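Small bin liners that stay put under a desk?
Home Office Corner > Cleaning and upkeep

olaia_c
Posts: 3595
I work from home and keep a small wastebasket under the desk. Every bag I buy either slides down inside or sticks out so far that my chair catches it. It only ever gets paper. What is everyone using?

Joltport
Posts: 1000
Buy the right size. Measure around the rim, then compare with the flat width on the box. The width should be a bit more than half the rim measurement.

trenatano
Posts: 2
I stopped using liners for paper. Tip it straight into the recycling and wipe the basket out in April whether it needs it or not.

olaia_c
I tried that. Pencil shavings and gum wrappers end up in there too, so I want a bag.

Joltport
Don't agree with skipping the liner either. Fold the extra plastic over the rim and tie a small knot on one side – it won't slip.

Tarnevmont
Posts: 3734
The knot tears cheap bags. I bunch the plastic around the rim by hand and push it down with both palms. Mine goes on the carpet in front of the desk legs, and I leave it until the paper is near the top.
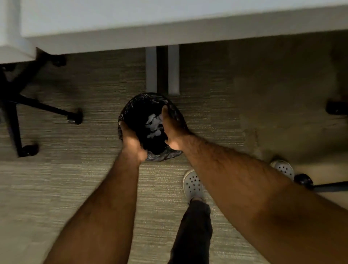 Re: Small bin liners that stay put under a desk?

trenatano
Still looks like a lot of plastic for some scrap paper.

Tarnevmont
I reuse the bag. Paper goes in the recycling, bag goes back in.

olaia_c
OK, that I can live with. Will try bunching it first and the knot if it slides. Does black show dust more than white?

Joltport
Yes, but white shows ink.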